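Haltomik (bin-and-bag planner)

Haltomik is a motion planning and grasp selection package for robot arms that pack small retail goods into open containers. It was first released in September by a group led by Pushpa Mishra and runs on top of the Bakilana control layer. 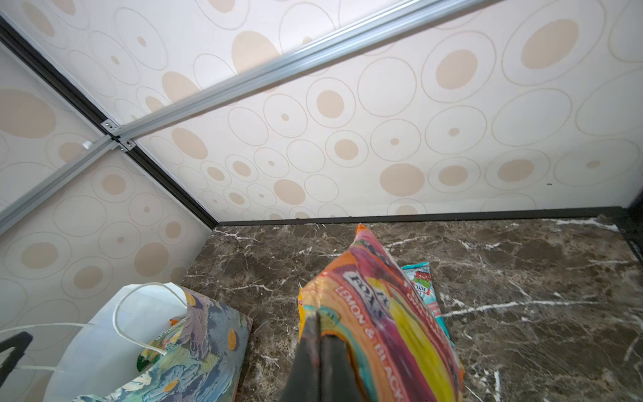 Grasp selection in Haltomik is carried out in two passes. The first pass proposes up to 377 grasps from a depth image, and the second removes those that would bring the fingers into contact with nearby objects. Flexible packaging is the most difficult case. A snack bag held upright by its lower portion, with a smaller packet leaning against it, leaves the software little free space on one side. The planner therefore scores each grasp again after the fingers have closed.

Dual-arm scheduling

When two arms share one table, the scheduler reserves space above the goods for one arm at a time. Reservations are renewed every 14 milliseconds.

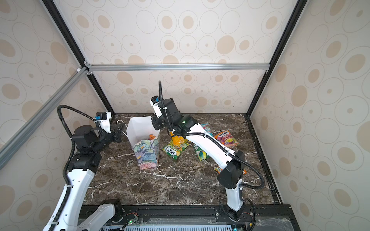

Erick Mrema

The scheduler was adapted from Nastano, an earlier tool for single-arm cells. Each arm keeps its own joint limits and its own queue, and a shared map records the position of the container. Version 9 added a check for cable sleeves that loop above the wrist.

Container model

Paper bags are modeled as an open rim with two movable handles. A handle that arches over the opening is treated as an obstacle during insertion.
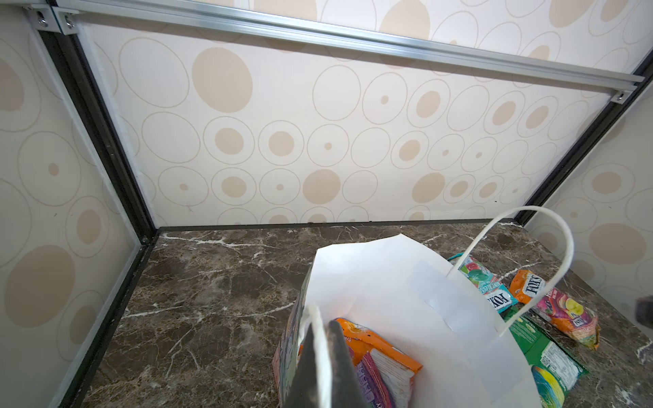 See also

Bakilana
Hestcombe test set
Nastano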